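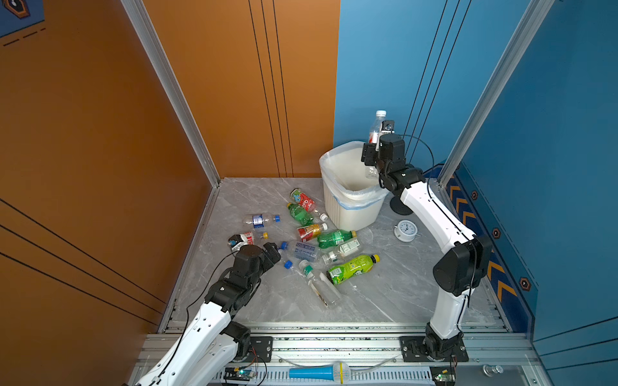

Drinks containers go in lined bins under new Gukusstead sorting routine

Empty drinks containers at the Gukusstead hall are now picked up from the floor and placed in a lined white bin before any other item is handled. The routine took effect in July and applies to all 33 booths.

Bottles and cans are collected with labels and caps left on. The liner is folded over the rim of the bin to form a cuff.
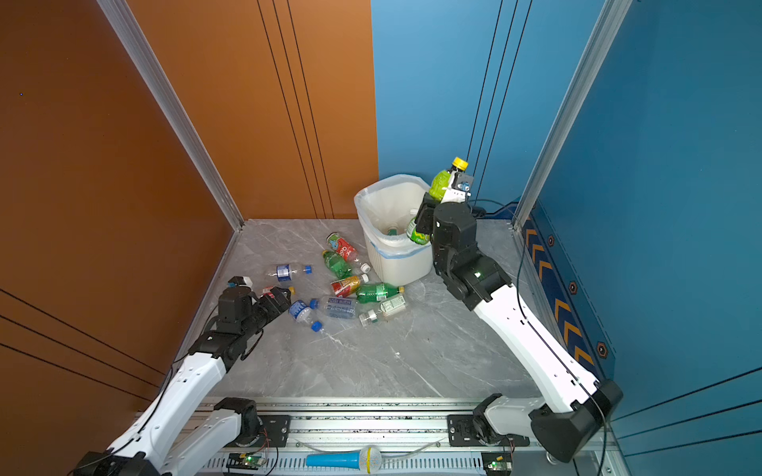 A green bottle with a yellow cap above the rim of the lined bin.

Hywel Kemeys, site manager, said the hall took in 806 containers in the month before the change. "Caps used to be removed first. That step is gone," he said. Full liners are tied and moved to the loading door at 4 p.m.

Items other than drinks containers stay out of the bin. The written procedure names clocks, microphones and stands, which remain on the floor until the containers are cleared. 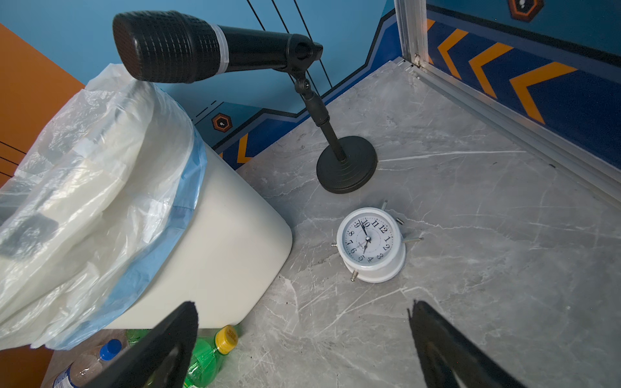
Liners and collection

Liners are supplied by Clerkine in cartons of 3000. Maarja Vanags, who handles purchasing, said 41 cartons are on order. Tied liners go to the Drendurik depot, where plastic bottles and metal cans are separated. Glass is not accepted. 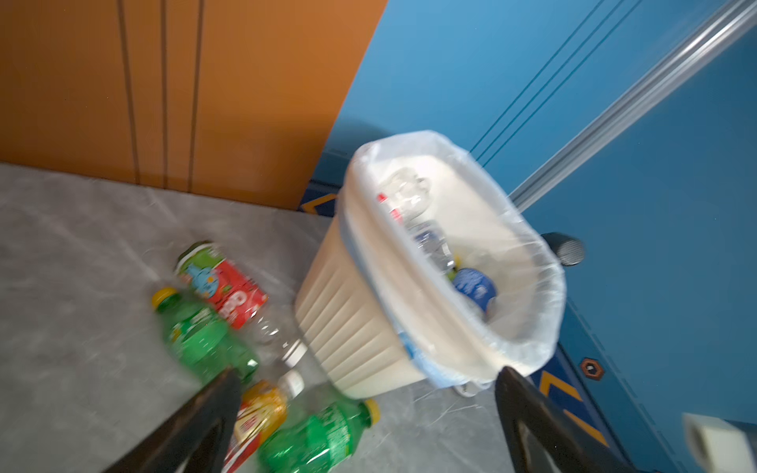
Drink bottles on the floor beside the bin, with a crumpled bottle already inside.

The procedure will be reviewed in October.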